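Inicio Relatos Autores Archivo Contacto

Holgura

El registro del turno empezaba a las seis y diez, con el ciclo 868 sin incidencias. Tayla Rakena lo leyó dos veces antes de llegar al 2328, donde la pinza había informado de agarre correcto y fuerza nominal con los dedos abiertos.

—No tenía nada entre los dedos —dijo.

—El controlador dice que sí —contestó Manikandan Rajan desde el otro lado de la mesa.

Los dos valores procedían del mismo sensor. Rakena pidió la curva de corriente del motor y la superpuso a la del día anterior. Coincidían hasta el último decimal, ruido incluido. Un motor no repite su ruido.

Cerró el programa, abrió la pinza a mano y la acercó al tablero de madera clara. Con los dedos separados y sin pieza, la pantalla siguió marcando agarre correcto.

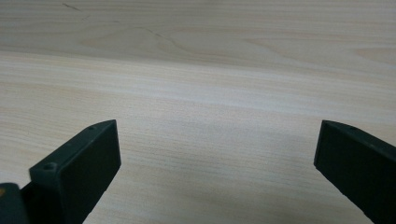
Rajan anotó la hora. La memoria intermedia del módulo Narlow guardaba 2000 lecturas y, al llenarse, debía descartar las antiguas. Desde la última actualización descartaba las nuevas. El controlador llevaba toda la mañana tomando decisiones con datos de la víspera.

—¿Y la parada por fuerza excesiva?

—Lee de la misma memoria.

Rakena dejó la pinza sobre la mesa y retiró la mano. El 8 de agosto, Saskia Kereama había firmado la validación de esa parada. Constaban más de 2000 ciclos sin un solo disparo, y en la casilla de observaciones había escrito «comportamiento muy estable».

Llamaron a Renex a las once. Isla Hollis escuchó la explicación completa y preguntó cuántas unidades tenían la actualización.

—La nuestra y las de Drevley —dijo Rajan.

—Drevley está en producción.

—Por eso llamamos.

Al fondo de la línea se oyó una silla y después un teclado. Hollis volvió para pedir el número de serie. Rakena se lo dictó cifra a cifra, cortó la alimentación y colgó la tarjeta roja en el seccionador. En la pantalla del portátil, alimentado por su batería, la última línea recibida seguía diciendo agarre correcto.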